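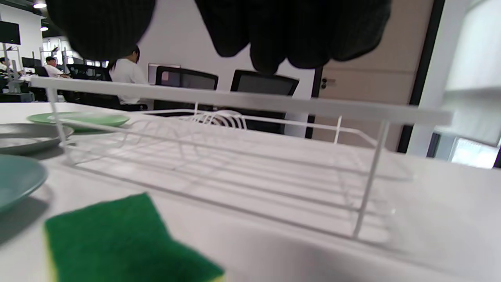

Wire dish rack seen from a hand-held gripper, with three plates lying to the left of it and the rack's plate dividers between the two fingers and the tabletop.

Cavamska

Cavamska is a software package for planning and controlling the placement of flat objects into slotted holders by a robot arm. It is used mainly for putting plates into dish racks, a job its documentation describes as "insertion under mild protest." The package takes in camera images from a viewpoint just behind the gripper, estimates where the usable slots are, picks one, and produces a short stream of motion commands that is revised while the arm moves. It was written at Stusomia, a small robotics software company, by Archana Rawat and Abundio Bermúdez, and first released to the public on February 18, 2022.

The package does not wash dishes. This is stated in the first line of the manual, the second line of the installer, and the reply that is sent automatically to anyone who writes to the mailing list with the word "soap" in the subject.

Background

Stusomia had been working on a general pick-and-place library called Magaña, intended for boxes, jars and other things that stay where they are put. Magaña treated every destination as a flat patch of surface with a height. A dish rack, seen this way, is a flat patch of surface that is mostly missing. Early trials with Magaña therefore ended with the planner reporting that the rack did not exist and setting the plate down through it.

Bermúdez proposed patching Magaña with a special case for wire. The special case grew until it was larger than the library, at which point Rawat split it off and gave it a name of its own. The commit that made the split carries the message "moving out." Magaña is still maintained and is still confused by racks.

Design

Cavamska is made of three programs that talk to one another over a shared message queue. They can be run on separate computers, although the manual advises against this with an unusual amount of feeling.

Perception

The perception program, called slots, looks for repeated thin structures in the image and fits a row of dividers to them. Depth cameras do badly on thin wire, often returning the distance to the table or wall behind it, so slots relies on color images gathered from several viewpoints as the gripper approaches. It keeps a running estimate of each divider as a curve in space with an uncertainty attached, and it will not hand a slot to the planner until the uncertainty is smaller than half the gap between neighboring dividers.

Much of the code in slots is concerned with shadows. A white wire rack on a white table casts thin gray stripes that look very much like a second rack lying flat underneath the first. Versions before 0.4 were known to prefer the second rack, which had cleaner lines. The current method moves the gripper sideways a short distance and discards any stripe whose apparent motion matches that of the table. Reflections in a glossy tabletop are handled by the same test with less success.

The gripper's own fingers appear in every image from this viewpoint and are masked out. The mask is drawn once by the user in a small editor and saved with the rest of the calibration. Users who wrap their fingers in fabric for grip are told to draw the mask generously, as cloth shifts and a loose edge at the top of the view has been reported to the planner as a plate more than once.

Planning

The planner receives a list of slots and a description of the held plate: diameter, rim thickness, and how far it has tilted in the fingers. It then searches for a path that ends with the plate upright in a slot and the fingers free to leave. The second condition is the hard one. A path that places a plate perfectly and traps the gripper between two others is counted by the planner as a failure, and was counted by early users as an afternoon.

Slots are scored on clearance, reach, and a quantity called regret, meaning the number of remaining slots that would become unreachable if this one were filled. With regret turned on, the planner fills a rack from the far end toward the near one, much as a person would. With regret turned off, it fills the nearest slot first and then spends the rest of the run looking for a way around its own work. The setting is off by default for the sake of compatibility with version 0.2, a decision that has its own page in the issue tracker.

A full search is given 300 milliseconds. If none of the candidate paths is acceptable by then, the planner raises the arm slightly and starts over from the new view. Users call this "having a think." The log calls it STATE_REGROUP.

Control

Final insertion is handled by a compliant controller that runs five times faster than the planner and knows nothing about racks. It follows the planned path in free space and becomes soft in two directions once contact is expected, so that a plate touching a divider slides along it and a plate touching two dividers settles between them. If the measured force rises without any downward progress, the controller backs out along the path it came in by.

The force limit is set in a configuration file, with separate values for plates, trays and lids. The lid value ships blank. According to the release notes, Bermúdez and Rawat could not agree on what a lid was.

Tooling

Cavamska comes with a replay viewer, a calibration helper and a labeling tool. The viewer, written by Yesenia Cervantes, plays a recorded attempt alongside the planner's beliefs at each moment, with detected dividers drawn over the camera image. It is the most widely used part of the package, including by groups that use none of the rest. Cervantes added a scrub bar in response to requests and a button marked "why" in response to her own. The button prints the scores of every slot the planner rejected.

Demonstrations for tuning the planner can be recorded without an arm. A person carries a hand-held gripper with a camera mounted on it, does the task, and the labeling tool recovers the gripper's path from the video. Wide backgrounds help, and ordinary offices and kitchens are recommended over bare test benches, on the grounds that a desk or a door frame stays put and gives the tracker something to hold on to. People walking through the background are tolerated. People leaning on the table are the subject of a warning.

The labeling tool marks each attempt as seated, leaning, or "elsewhere."

Evaluation

The package is distributed with a benchmark, Londusari, assembled by Faith Mushi while she was visiting the company. It consists of recordings of 11 racks, each with a printed layout sheet so that other groups can lay out the table in the same way. Mushi's rules require plates to start outside the rack, to be placed one at a time, and to stay up after the gripper has withdrawn. The last rule was added after a group submitted results in which the gripper never withdrew.

In the published baseline, version 0.6 seated 85 percent of plates with regret turned on. Most of the failures were leaning plates in the end slots, where there is a divider on one side only. The authors list these as failures, with a footnote observing that the same plates would have passed in most homes.

Londusari has been criticized for its narrowness. Ximena Ayala, reviewing it for a workshop, noted that it has no bowls or cutlery, and that its scoring gives a slow, correct run the same mark as a quick one. She also pointed out that the benchmark's smallest plate is larger than the gap its own instructions call "small." Mushi corrected the gap, declined the bowls, and added a timing column that does not affect the score.

Limitations

Cavamska assumes that the rack is rigid and will not slide. Light racks do slide, usually when a plate is pushed against the far dividers, and the planner has no notion that its own actions may have moved the destination. In such cases slots reports a sudden drop in confidence and the planner regroups, sometimes repeatedly, advancing the rack toward the edge of the table in small and well-documented steps. A patch that tracks the top rail through contact was merged in September and reverted the same week.

Strong daylight from one side is a second known problem. Where a window washes out the image, white wire disappears into it, and the slots at that end of the rack are treated as though they had never been made. The manual suggests a blind.

The package has no model of other objects on the table. A sponge left between the camera and the rack is seen as a large soft region of no interest, and paths may be planned straight through it. The manual regards this as acceptable for sponges and lists several things for which it is not.

Name

The origin of the name has been explained differently in each major version of the documentation. Rawat has described it as a misreading of her own handwriting. The current text says only that the domain was available.

See also

Magaña (software)
Londusari benchmark
Compliant control
Peg-in-hole problem
Visual servoing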